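Proron two-part bin, gray: review after a season of use

I bought the Proron bin to replace a stack of cardboard boxes by the back door. It has an upper compartment at the back and a deeper lower bin in front, with an inner wall that slopes down between them. Mine came from Nondon, who had it in stock when Kamen did not. Delivery took 10 days.

Assembly took one evening in September. The instructions are two pages and the drawings are small, but the panels only go together one way. I set it on light wood surfaces over dark carpet, and it has not shifted.

The lower bin is the reason to buy it. It takes odd shapes without any sorting: a roll of tape still in its wrapper, an orange ball, a white plastic scoop, a cloth. Small things end up on the bottom, and you can see them from standing height. There are no dividers. If you want your things kept apart, look at something else.
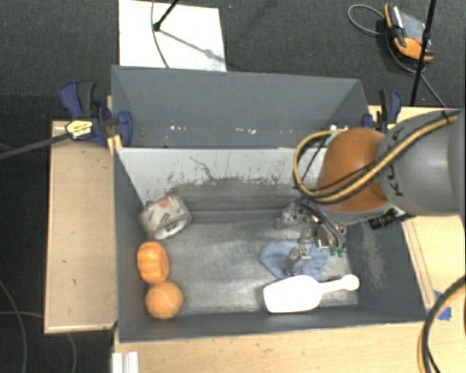

Magsi had the same bin for a garage and found the surface marked too easily, said it should be sold with a liner, and ended up cutting one from an old rubber mat. That took care of the noise too, which was the bigger complaint in that house.

I have not lined mine, and I agree about the marks. The bottom has streaks and scrapes, with brighter patches where it has been rubbed. The lower edge of the inner wall is worn, and there are white scuffs on the panel of the upper compartment. None of this affects how it works, but if you plan to keep it in a living room you should know that the matte gray does not hide much.

Cleaning is easy enough. A damp cloth takes off the dust. The corners of the lower bin need a brush – a vacuum nozzle would not get all the way in.

It is heavy for its size, so decide where it goes before you put it together. I paid about 200 dollars and would have been happier at a lower price. The 3 small feet in the parts bag are spares.

Would I buy it again? Yes for a workroom or an entryway, with a liner from the first day.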